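Open day at Vokeck, December 16, 2019

I'd been meaning to go to the Vokeck open day ever since my neighbor Tomoyo Kuroda raved about it last year, and this time I made it (with wet shoes and no umbrella, but I made it!). You get a sticker at the door, a paper map that's no use at all, and then you wander. I went straight for the table clearing room, because sorting trash is my least favorite chore and I wanted to see somebody else deal with it.
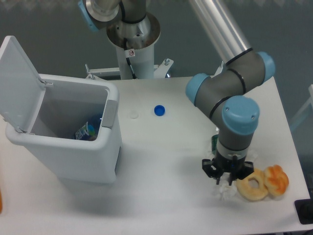
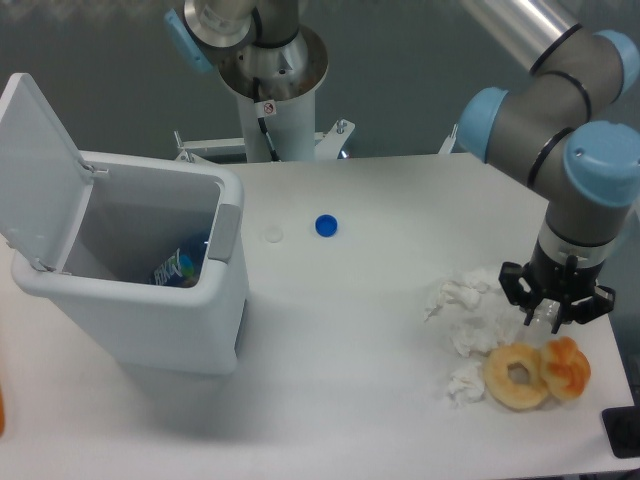
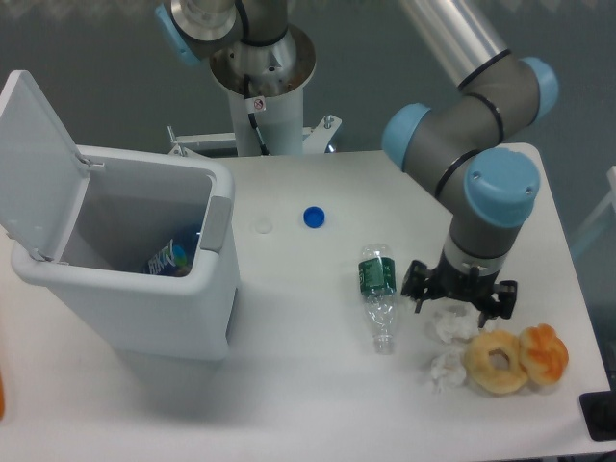
The table clearing room at Vokeck: white bin with the lid up, a bottle already inside or something much like one, and the two caps still out on the table.

I'm a caps-off person at home, so I was pleased to see the white one and the blue one kept apart from the bottles. Keyvan Daneshvar, who was showing people around our half of the building, is firmly caps-on, and we argued about it for way too long while a line built up behind us. Sorry, everyone!

I do want a bin like that for my kitchen, with a lid that tips right back out of the way. Mine bites. The twisted pastry next to the doughnut also made me hungry, so I headed down to the Aoki stand and paid for soup, which was good and very salty. They said nearly 2000 people came through. The next one is in March, and I'm bringing Tomoyo.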